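Runari data collection: towel folding moves to the floor

The towel folding set for the Runari policy now stands at 183 accepted demonstrations. All of them were recorded with the hand-held gripper, without an arm in the loop. The remaining work before the next training run is listed under Schedule.

Collection began in May on a workbench in the Mivdale office. Abenezer Worku moved it to a floor mat after the first review. On the bench, operators tended to stand in one place and reach, so the wrist approached from nearly the same angle in every take. On the floor they kneel, shift position between takes and come in from more directions. The spread of approach angles in the recorded trajectories is wider, and the policy needs that spread if the towel is to be found anywhere other than dead center.

The task is a single fold. The operator starts with the towel flat, brings the open fingers down over it, closes on the cloth, lifts, carries the edge across and releases. The fingers must be open at the start of the take and open again at the end. A take is rejected if the operator smooths the cloth with the free hand, if tracking drops out for any part of the motion, or if the grip slips and is corrected more than once. One correction is kept. Anas Ouazzani reviewed the rejected takes from the bench set and found that single recoveries had been thrown out along with the real failures, which left the policy with no examples of what to do after a poor grasp.
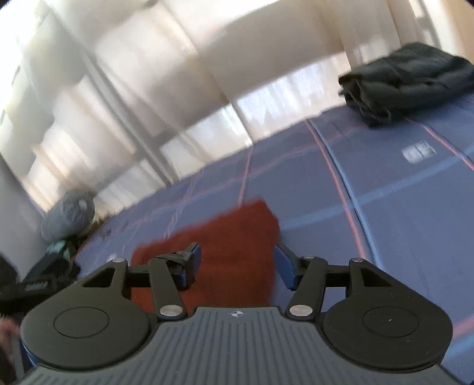 Changes to the protocol

Rotate the towel between takes. Any angle is acceptable, and the lines on the mat should not be used to square it up. Early floor takes were aligned to the grid out of habit, and 11 of them have been set aside for that reason.

Leave the surroundings as they are. Bags and clothing near the mat do not need to be cleared as long as they stay off the towel and out of the hand's path. Curtains may be open or closed, but should not be moved during a take.

Slow down over the last part of the approach. Motion blur on the cloth is tolerable in transit. At the moment of contact it makes the edge hard to locate, and the contact label has to be placed by hand.

Inspect the finger pads at the start of each session. If a pad has lifted or any tape has worked loose, fix it before recording and write the time in the session log.

Schedule

Another 25 takes are needed with the towel started partly creased. These will be split between 2 operators so that the set does not carry one person's habits. Labels go to Csizmadia format as before, and the export script on the Brurkex server has been updated to keep the recovery flag, which the old version dropped without a warning. Anyone with a local copy of the script should replace it before exporting.

Session slots are on the shared calendar. Questions about rejected takes go to Anas, and everything else to Abenezer.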